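# O que muda numa cozinha quando chega a automação

Automação é o uso de máquinas para executar tarefas que antes eram feitas só por pessoas. Na cantina da empresa Viltari, a mudança começou em maio. A cantina serve quase 4000 refeições por mês. Antes, duas pessoas passavam a manhã inteira separando legumes e frutas e levando cada item até a bancada certa.

Uma tarefa é fácil de automatizar quando se repete sempre do mesmo jeito. Levar caixas de um lado para o outro é um bom caso: as caixas têm o mesmo tamanho e o caminho não muda. Pegar alimentos é mais difícil, pois cada um tem forma, peso e casca diferentes.
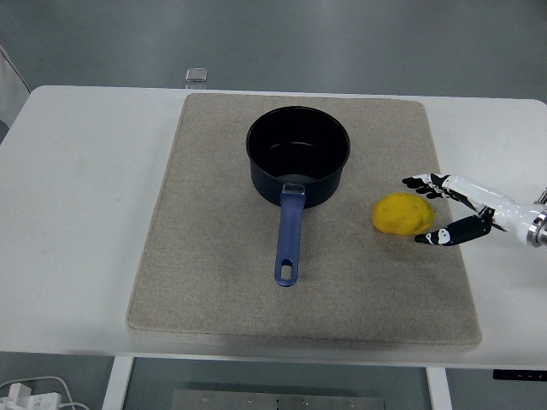
O trabalho de Edeltraud Strebel, cozinheira da Viltari, mudou de conteúdo. Ela agora prepara a lista de tarefas do dia, confere os pedidos e decide o que fazer quando a máquina para. Também ensina aos técnicos coisas que ela sabe pelo tato. Um limão tem a casca irregular e é mais comprido do que alto, por isso os dedos precisam se abrir bastante antes de chegar perto dele. Já uma panela de cabo comprido pode ser segurada pelo cabo, e a posição do cabo sobre a mesa faz diferença para o movimento. Essas informações são escritas em fichas. A cozinha tem 56 fichas, uma para cada objeto.

Crescencio Meléndez, que antes carregava caixas, fez um curso de manutenção. Ele limpa as peças, verifica os cabos e anota as falhas num caderno. Temperar, provar e cortar continuam sendo tarefas de pessoas.

Nem todos gostaram da mudança no início. Alguns funcionários tinham medo de perder o emprego. Em outras empresas isso acontece, e é uma pergunta que os adultos ainda discutem. Na Viltari, os horários foram refeitos e o turno das cinco da manhã deixou de existir.

**Palavras novas**

- **Manutenção:** cuidados para que uma máquina continue funcionando.
- **Turno:** período do dia em que uma equipe trabalha.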